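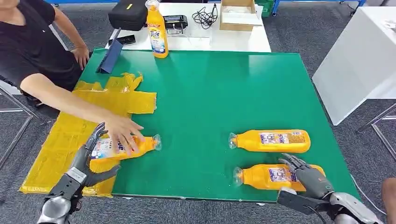

One hand on the bottle, the other on the edge of the green board.

Ticket 881, slide deck support
Opened by: Karlijn De Smet
Product: Pamolik
Status: waiting for customer

Hi Karlijn,

Thank you so much for writing in again, and for sending the deck along (all 85 slides of it!), that made my morning a lot easier. I opened it here and saw the same thing you did: on slide 2 the text boxes jump to the left as soon as you ungroup the flowchart, and the connector lines stay behind, pointing at nothing.

I went through the file and I think the trouble is in the Pranduter template you started using in December. It has an anchor setting switched on in the slide master, and grouped shapes hang on to it even after you split them up. Could you please try this on a copy of the deck?

Open the slide master and click the top layout.
Choose Arrange, then Anchors, and clear Keep with layout.
Close the master, select the flowchart and ungroup it again.

If the lines still wander off, delete just one of them, draw it fresh and let me know whether it sticks to the box. I'll keep this ticket open until 12th January, so please don't rush on my account!

Warm regards,
Tamás Szűcs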